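Faceted Cup

A faceted cup is a small drinking or storage cup whose sides are made of flat panels instead of one smooth curve. The six-sided kind is the one I know best, so most of what I've put down here is about that one. I wrote this entry for the Drultstead Household Things pages after moving house with far too many of them (I kept 14 shelves' worth of notes, or it felt like it!).

Shape and size

Seen from above, a hexagonal cup has six corners, and the side panels can run straight up or be broken into angled facets. Mine holds 231 milliliters when I fill it right to the rim, and it weighs 88 grams empty. Matte cups feel a bit chalky in the hand and show specks more than shiny ones do, but I still like them better. The flat panels give your fingers something to settle on, and a cup lying on its side won't wander off across the table the way a round one does.

Use in the bedroom

People drink from them, sure, but I think a lot of them end up as holders. Tubes of hand cream, lip color, a comb, hair ties, whatever was rolling around in the drawer. A tall one works best for tubes, caps up. When I tidy, I dump everything on the bed first and sort it there, and then the cup gets filled last.
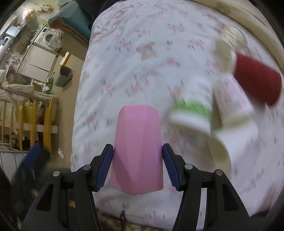 A pink hexagonal cup standing on a floral duvet, with tubes lying nearby.

A duvet is soft, so a tall cup can tip if you sit down next to it. I put a tray or a big book underneath when I'm sorting for more than a few minutes. Heavy tubes go in first.

Names

Around Drultstead you'll hear "six-side" or just "pencil cup," even when there's never been a pencil in it. The Swanson catalog called its version a "panel tumbler," and my copy lists it on page 206, between the soap dishes and the toothbrush stands. Gretov sold a shorter one with a lid, which I've never managed to find.

Cleaning

Warm water and a soft brush, and take your time over the inside corners. Dried toothpaste loves those corners! I leave mine upside down on a towel overnight.

See also: Tumbler; Pencil holder; Vanity tray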